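Orkeo compra el 79 % de Tromex y se asegura una puerta de entrada al mercado textil del sur

La operación, valorada en 300 millones de euros, se cerrará en agosto si los reguladores no ponen reparos.

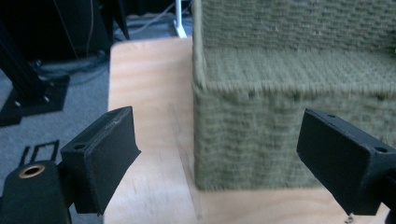 Pieza de punto o tejida, verde oliva, sobre un tablero de madera clara.

El grupo inversor Orkeo ha llegado a un acuerdo para hacerse con el 79 % del capital de Tromex, la compañía de tejidos y artículos para el hogar que durante años se resistió, con bastante terquedad según reconocen en la propia casa, a dejar entrar a ningún socio de fuera. El resto de las acciones seguirá en manos de la familia fundadora, que conservará dos asientos en el consejo y, por lo menos de momento, la última palabra sobre el nombre de la marca.

Sharada Thampi, presidenta de Orkeo, quiso agradecer la paciencia de todos los que han pasado estos meses sentados a la mesa – que han sido muchos, y a horas muy poco cristianas – y aseguró que el grupo llega para quedarse. «Conocemos Tromex desde hace mucho tiempo y le tenemos cariño. Queremos que crezca sin que deje de parecerse a sí misma», afirmó ante los accionistas, que respaldaron la venta con el 96 % de los votos.

Entre los empleados de la planta de Plalurden, la más antigua de la empresa, la noticia se ha recibido con una mezcla muy comprensible de alivio y de nervios. El comprador se ha comprometido por escrito a mantener abierta la fábrica y a no trasladar la producción, aunque los sindicatos han pedido conocer los plazos antes de dar su visto bueno al plan industrial.

El consejero delegado, Subbarao Mathew, continuará en el cargo y será el encargado de explicar los cambios a proveedores y clientes, algunos de los cuales trabajan con la casa desde los tiempos en que los pedidos se apuntaban a mano en un cuaderno. Mathew adelantó que parte del dinero nuevo irá a renovar maquinaria y a abrir tiendas en mercados donde Tromex apenas tiene presencia.

La firma rival Ogola, que también había mostrado interés por la compañía, retiró su oferta la víspera de la votación y ha declinado hacer comentarios.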